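How to clear and freshen a bed that has turned into a storage shelf

I don't know about yours, but our bed collects things. It starts with one jumper after work, and by the time the kettle has boiled there's a book, something to play with and whatever came in the post, all sitting where I'd rather like to sleep! I've done this little routine most evenings since December and it takes me 17 minutes, longer if I stop to read (I usually stop to read).

Put a basket or an old tote by the door before you begin. Anything that belongs in another room goes in there, and you make one trip at the end.

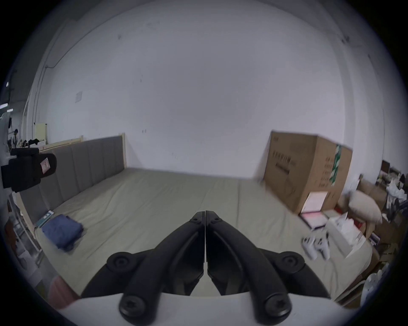
Bedroom > Tidying > Clearing the bed

Clothes first. Check things like the navy piece near the headboard; if clean, fold and take it straight to its drawer. Don't start a pile on the chair, however tempting the chair may look.

Books next, and do check right up by the headboard, where small ones like the green one love to settle. Then games bits: a controller goes back to its shelf or on charge. Boxes with torn or open paper on top want a quick look inside before you decide between keeping and recycling.

Smoothing the sheet

With a fitted sheet, go round the corners and tug each one well under the mattress, then sweep the wrinkles outwards with the flat of your hand. A few soft creases are fine by me.

The headboard

If yours is padded in upright channels, run the soft brush of the vacuum down each groove, top to bottom, and do the wooden edge with a barely damp cloth. Leave it to dry before the pillows go back.

Next in this series: marks on white walls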